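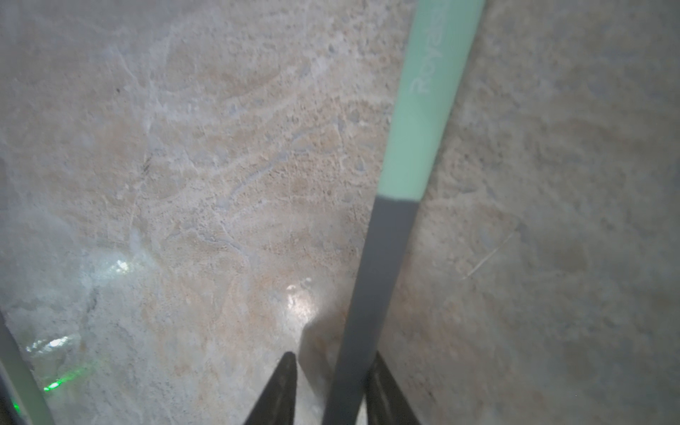 crumbsworth
Jun 26, 2019
My banana bread sinks in the middle every single time and I am tired of serving a canoe. Same recipe since November: 3 bananas, butter, brown sugar, a scoop of sour cream, bake at 350 for an hour. It comes out of the oven domed and proud, then collapses while I'm looking for the rack. Help.

Etden
You're underbaking it. Next question.

crumbsworth
An hour! The toothpick comes out clean!

Etden
The toothpick goes in an inch. Your loaf is three inches deep. Use a skewer, or better yet a thermometer, and pull it at 200 in the middle.

ZhuravelBakes
I'd look at the baking soda before the time. How much are you using? People see sour cream, panic about the acid, and throw in an extra half teaspoon. The loaf shoots up, can't hold itself, and down it goes.

crumbsworth
A teaspoon and a half. It was one until I "fixed" it. I may have just heard myself.

ZhuravelBakes
There's your canoe.

Pundudix
Disagree with both of you. It's the sour cream. Banana bread got along fine for generations without it. You've got wet fruit and then you add wet dairy and act surprised when it's pudding.

ZhuravelBakes
It's a quarter cup, not a bathtub. The sour cream is the only reason mine is still edible on day four.

Pundudix
If there's banana bread left on day four I have other questions.

Etden
Weigh the bananas. Mine should come to 300 grams peeled and I've had three big ones run way over. "3 bananas" is a rumor, not a measurement.

crumbsworth
I own a scale. It's under the waffle iron, which is under the other waffle iron.

skinomby_kitchen
Tamara Yurchenko's class at our library had us pour it into two small pans when the fruit was really ripe. Fifteen minutes less in the oven and no sinking. You also get to give one away and look generous.

Pundudix
Or eat both and look like me.

crumbsworth
OK, update. Back to one teaspoon of soda, weighed the bananas (they were over by 50 grams, thanks Etden, you're insufferable), kept the sour cream. Baked until the middle hit 200, which took an extra ten minutes. It has a very small dent. More of a dimple.

Etden
What did the thermometer say at the hour mark?

crumbsworth
181.

Etden
Underbaked.

ZhuravelBakes
It was the soda.

Pundudix
Try it once without the sour cream and get back to me.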